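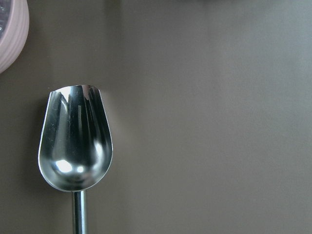
Waraporn Jitpraphai wrote in to say that buying her rice and flour by weight had never saved her a cent, and could I please ask somebody in the trade about it. So I went to Drukley, the refill store on the corner of our street, and asked Sun-ja Seol, the owner.

She didn't argue much. "Flour, no," she said. "The supermarket sells flour at a loss. I can't beat that and I don't try." Spices are where she sends people first. A jar of cumin costs too much anywhere, she says, and most of us throw half of it out.

I had been told that refill shoppers spend 40 percent less. Seol laughed at that. "Less than who? If you come in for lentils and leave with chocolate almonds, you spent more." I asked whether that happens often. "It pays my rent," she said.

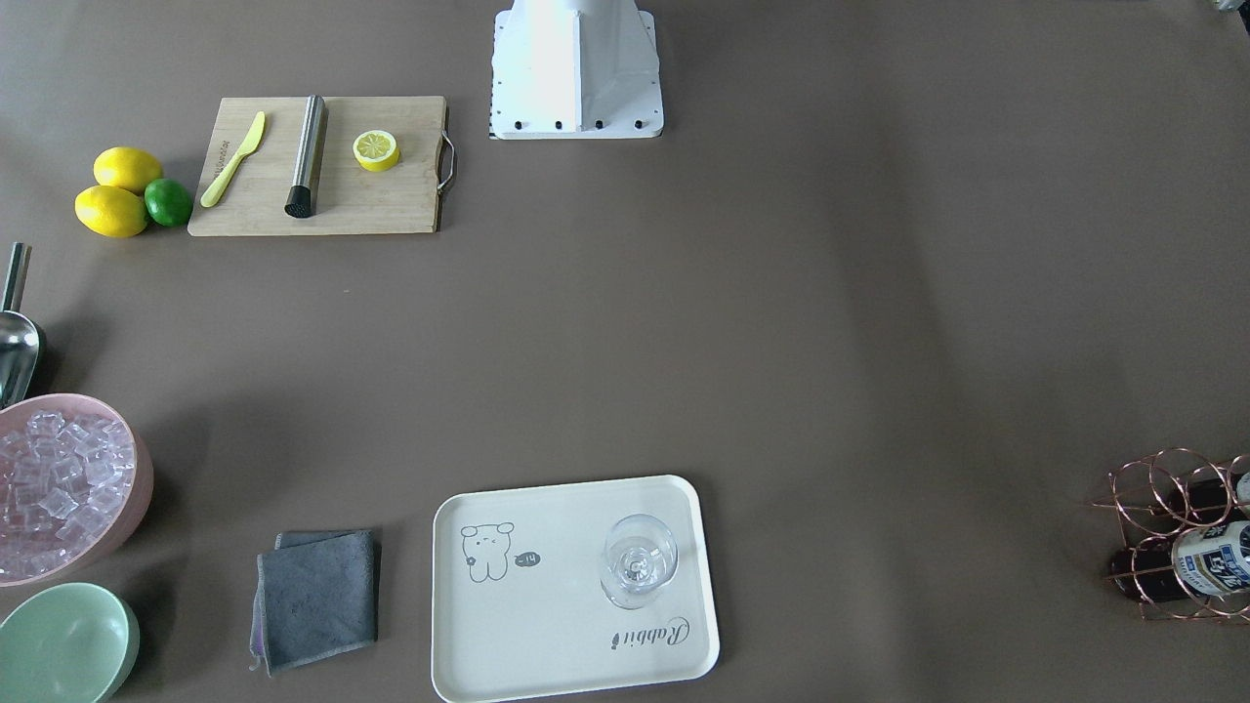

Cutting board with a curved metal handle, and a pale yellow plastic knife.

The other big claim is about waste, and here I was less easy to win over. Her oats arrive in paper sacks with a plastic lining. The lining goes in the trash. "Yes, it does," Seol said. "It's one bag for a lot of oats, and I think that's better than a lot of small bags. I haven't weighed it." I wish more people selling green things would admit they haven't weighed it.

Then there are the jars. Drukley sells a set of 6 for $73 — a price I read twice. She says she'd be happy if you brought in old pickle jars, and that the set is there for gifts. It is also the first thing you see when you walk in.
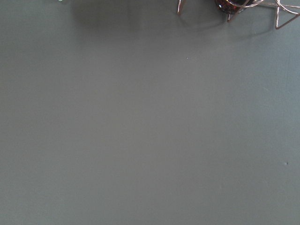 Wire stand with a copper or rose-gold finish.

What about stale food? Open bins make me nervous, and I said so. Nuts get turned over every 9 days, according to Seol, and she tastes them herself. "If the walnuts are bitter, bring them back. People are too polite about bitter walnuts."

I bought cumin and a bag of red lentils. The cumin was cheaper than my usual jar. The lentils were not, and I've told Waraporn so.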